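Chapter 5
Local Taxes on Athletes and Sports Organizations

Learning objectives

After working through this chapter, you should be able to:

Distinguish a tax on residence from a tax on the place where services are performed.
Compute a duty-day allocation for a salaried player.
Identify the forms of compensation that fall outside the allocation base.
Explain how a ticket tax is collected and who bears it.
Describe the steps a local tax office follows when an account becomes delinquent.

5.1 Why the local level gets its own chapter

The preceding chapters dealt with income tax as it is imposed by national and state governments. Most introductory courses stop there. In sports finance that leaves a gap, as a large share of disputes between professional players and public authorities takes place at the level of the city or county. The sums are smaller than in a federal case, but the rules are less uniform, the records are often poorer, and the person who should have filed a return frequently did not know that a return was due.

A local government can reach a player or a club in four ways. It can tax property located within its borders, such as a house, a boat or a vehicle. It can tax income earned within its borders. It can tax a transaction, typically the sale of an admission ticket. Finally, it can charge a license fee for carrying on a business. Not every city has the power to do all four. The power must be granted by state law, and the grant is usually narrow.

The running case in this chapter concerns the city of Skornum, which levies a wage tax, a ticket tax and an annual tax on vehicles. The Derance Arena lies within the city limits. The home club, Deltell, trains at a facility in the neighboring township of Kordestani, which levies no wage tax at all. The distance between the two is short, and players cross the line most working days. Almost every question in the chapter comes from that fact.

5.2 Residence and source

A tax based on residence follows the person. If a player lives in Skornum, the city may tax the whole of that player's wages, including wages for games played elsewhere, subject to any credit for tax paid to other places. A tax based on source follows the work. If a player lives elsewhere but performs services in Skornum, the city may tax only the portion of wages tied to those services.

Residence is a question of fact. Tax offices look at where the player sleeps during the season, where a spouse and children live, where vehicles are kept, and which address appears on a driver's license. A lease is useful evidence but does not settle the matter. A player may sign a twelve-month lease in October, be traded in the winter, and never return to the apartment. In that situation the lease shows a liability to the landlord and very little about residence.

The same evidence matters for the vehicle tax, with one difference. The vehicle tax depends on where the vehicle is normally garaged or parked, and it can fall due even when the owner is a resident of another state. Players who own several vehicles and change clubs often are the most common source of unpaid balances. The bill is mailed to the last known address - often an apartment the player has already left - and interest begins to run whether or not anyone opens it.

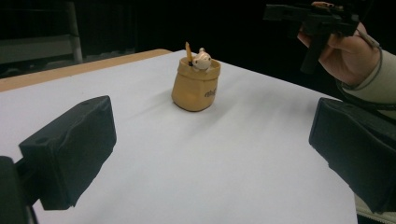
A further complication is the treatment of players on short contracts. A player signed for a few weeks may live in a hotel and keep a permanent home in another state. Such a player is generally a nonresident for wage tax purposes. The club must still withhold on the source portion, and it must begin doing so with the first paycheck. Waiting until the end of the season to see whether the contract is renewed is a common payroll error.

5.3 The duty-day method

Once it is established that a nonresident's wages are taxable only in part, the part must be measured. Two methods have been used. The games-played method divides the number of games in the city by the total number of games. The duty-day method divides the number of duty days in the city by the total number of duty days. A duty day is any day on which the player is required to render services to the club, including practices, team meetings and games, from the start of official preseason training through the last game in which the team competes.

The duty-day method generally produces a smaller fraction for a visiting player. It counts training and travel in the denominator, where the games-played method ignores them. Travel days with no game, practice or other service in any city are counted in the total but assigned to no city under the Skornum rules. Other cities may assign them differently, and the reader should check the ordinance before relying on this point.

Worked example 5.1

Wondimu Gebreyes plays for Deltell and lives in Kordestani. The season contains 200 duty days. He performs services in Skornum on 50 of them. His salary is $816,000. The allocation fraction is 50 divided by 200, or one quarter, and the wages sourced to Skornum are $204,000. At a wage tax rate of 1 percent, the tax is $2,040.

Suppose instead that Gebreyes had lived in Skornum. The whole salary would enter the base and the tax would be $8,160 before credits. Kordestani levies no wage tax, so no credit arises from his training days there.

5.4 Compensation outside the base

Salary is the simple case. Contracts also provide for signing bonuses, performance bonuses, housing allowances and payments for the use of a player's name. Each needs separate treatment.

A signing bonus is commonly left out of the allocation base if three conditions are met: it does not depend on the player's taking part in any game, it is payable separately from salary, and it is not refundable. If one of the conditions fails, the bonus is treated as salary and allocated by duty days. Performance bonuses are paid for services and are always allocated. A housing allowance is treated as wages unless the ordinance provides otherwise.

Payments for endorsements are usually not wages at all. They may be taxable as business income where the player resides, or where a particular appearance takes place. An endorsement contract that bundles a public appearance with the use of a name should state a separate price for each. Where it does not, the tax office may make its own division, and the burden of proving a better one lies with the taxpayer.

5.5 Ticket taxes

A ticket tax is imposed on the buyer and collected by the seller. Skornum's ordinance sets the rate at 5 percent of the admission price. On a ticket with a stated price of $100, the buyer pays $105 and the club remits $5 to the city. The club holds the tax on the city's behalf and has no right to use it for operating costs in the meantime. Officers of a club that fails to remit can be held personally liable in many places.

Legal incidence and economic burden are different matters. If demand for tickets is sensitive to price, the club may lower the stated price to keep the total constant, and part of the burden then shifts to the club. Complimentary tickets raise a separate issue. Under some ordinances no price means no tax. Under others the tax is computed on the price normally charged for the same seat.

5.6 Delinquent accounts

A delinquency normally passes through a fixed sequence. The tax office issues a bill. If the bill is unpaid on the due date, a penalty is added and interest begins. A notice of delinquency follows. After the notice period the office may record a lien, instruct the employer to withhold from wages, or file suit. The order of the last three varies.

Consider Aigars Grigaitė, a retired player who moved out of Skornum without reporting the sale of a vehicle. The city continued to bill him on the assumption that he still owned it. His remedy is an application for abatement, supported by the bill of sale and proof of registration by the new owner. An abatement removes tax that was never owed. It should be distinguished from a payment plan, under which the full balance is admitted and paid over time, and from a compromise, under which the office accepts less than it claims.

Local tax records are often open to the public, at least as to the fact and amount of a delinquency. Advisers should therefore treat a small unpaid bill as a matter for prompt attention. The cost of an adverse news report to a player with endorsement income can exceed the tax many times over, and some endorsement contracts allow the sponsor to terminate on that ground. Section 5.7 sets out the filing calendar for each of the Skornum taxes and the forms used for each.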